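Putting the fake fruit and the fake plants in one place

I have been sorting out the decorations since November, a bit at a time. The fake plants were in two closets, the fruit was in a box under the stairs, and there were flowers in with the wrapping paper. I wanted all of it where I could see it, so that I would either use it or give it away.

The first job was washing. Artificial leaves hold a lot of dust, and it doesn't come off with a dry cloth once it has been there a year. I filled the sink with lukewarm water and a little dish soap, held each plant by the base and swished the leaves. The big ones I wiped one leaf at a time with a sponge. Then I stood everything on towels overnight. Two stems lost their leaves in the sink and I pushed them back on. They have stayed on so far.

Fruit is easier. I use the same soapy water with an old toothbrush for the creases. The lemons and the pears were fine. One apple had a soft foam core that soaked up water and took days to dry, and it smelled, so I threw it out.

Afonso Bettencourt gave me most of the fruit when he stopped staging apartments. He had around 90 pieces and I took one box. He told me to keep each kind in its own bag, and I didn't listen, and I spent an evening picking small grapes out from under everything else. Now each kind gets a thin plastic bag from the grocery store. The color comes through well enough that I don't need labels.

For the walls I wanted wire baskets. I looked at the ones from Famolis and the ones from Ereo and bought Famolis, mostly for the hooks. Wire suits this stuff. It is light, so the baskets don't sag, and the dust falls through instead of collecting at the bottom. The long one has dividers, and I had it up before I had decided what should go in it. My plan was ribbon and small candles. I may end up using it for the flowers.

The small basket went up on the left, where I can reach it without leaning over the table. A single tulip stands up in it fine.
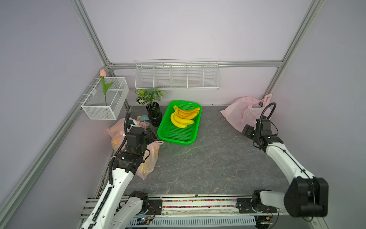
Bananas were the piece I couldn't find a place for. They don't sit well in a bowl with round fruit, and they scratch if they rub against anything rough. A plastic basket with holes in the bottom does the job. It rinses clean, and it can be carried to the kitchen counter as it is when I want the fruit out for company.

The leafy plant stays on the table for now. I like the dark pot with the patterned leaves, and it is too wide for any shelf I own. Horácio Loureiro asked if it was real and I let him touch a leaf.

What is left is the box of autumn garlands, which shed on everything, and the bags I have already emptied. I keep those inside one another until I need them. The garlands will probably go to the thrift store along with the second-best pears.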